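Potamari Teaching Sessions: Frequently Asked Questions
Last updated Friday, September 20, 2024

These are the questions we get most often from new operators and from groups sending us tasks to record. If yours isn't covered, write to Kevin Quinlan (scheduling, access) or Fionnuala McGrath (task design, data).

What does an operator do?

You show the arms how to do an ordinary household task. You hold the controls, the arms follow your hands, and the system records the joint positions and the camera views together. One complete run of a task is called a demonstration. A task is finished when we have 608 accepted demonstrations of it.

Do I need any experience with robots?

No. Most operators have never used one before they start. You do need steady hands and some patience with repetition. Training takes two sessions. The first is on the controls with nothing on the table, and the second is on a simple pick and place with Fionnuala watching.

What is the difference between hand guiding and remote control?

In hand guiding you take hold of the arm itself and move it through the task. In remote control you move a separate set of handles and the arm copies you. We use hand guiding for short motions such as pressing or turning. Nearly everything else is remote control, as it keeps your own hands out of the wrist camera's view.

What objects will I be working with?

Common items: cloths, containers, toy food, potted plants. The task sheet lists which ones are part of the task and which are only there to make the setting less tidy. Leave the second kind alone unless you knock one over.

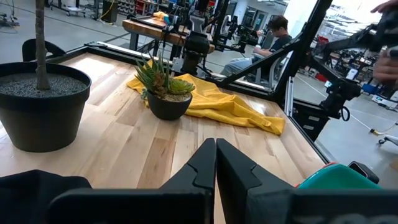

Task sheets are printed fresh for each session, so please don't work from an old one. The wording changes more often than you would expect. In March we had a whole day of cloth folding recorded against the wrong version and had to throw it out.

Should I put things back in exactly the same place every time?

No. Move them a little between demonstrations. If the banana always starts in the same spot, the trained model learns the spot and does badly when it starts somewhere else. Change the angle, change the spacing, turn the pepper over. Stay within reach of the gripper and don't stack anything unless the sheet says to.
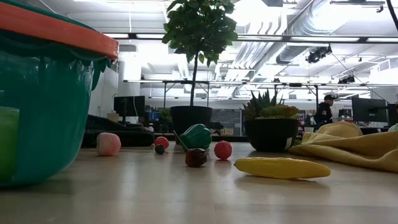 Toy food, a teal bowl and a yellow cloth, with the two potted plants behind.

How fast should I go?

At the speed you would use if you were being careful with a full glass. Going very slowly is as much of a problem as rushing, and long pauses have to be trimmed out afterward. If you need to think, think before you press record.

I dropped something. Is the demonstration ruined?

Usually not. If you can pick it up with the gripper, do that and carry on. A recovery is useful to us, and we mark it as one. If it has rolled out of reach, stop the recording, choose "discard" and start again. Don't reach in by hand while the arms are live.

Why was my demonstration rejected?

The common causes are a hand in view, a gripper that closed on nothing and was left that way, a missing camera stream, or an end position that doesn't match the sheet. The reason is shown beside the run number in Zernano, our recording software. If you disagree with it, reply in the comment box and Fionnuala will look at the run again.

How long is a session?

Two hours, with a break whenever you want one. Shoulders get tired before hands do. Lower the seat if you find yourself lifting your elbows.

What do I do if an arm moves when I'm not moving it?

Press the red stop button and step back. Don't try to hold the arm. Tell Kevin, even if it seems fine after a restart, and write down the run number.

Are operators recorded?

The cameras are aimed at the work, but people nearby can end up in the background. Everyone who comes into the room signs a consent form at the front desk. Faces are blurred before any data leaves the building.

Can we send you our own task?

Yes. Fill in the request form with a start state, an end state and a list of objects. Groups at Purves and Brurdale should go through their own project lead first. We have 19 tasks in the queue at present and take them in order.

Can I see the trained model run?

Test runs are open to anyone who recorded for that task. Kevin posts the times on the sign-up page.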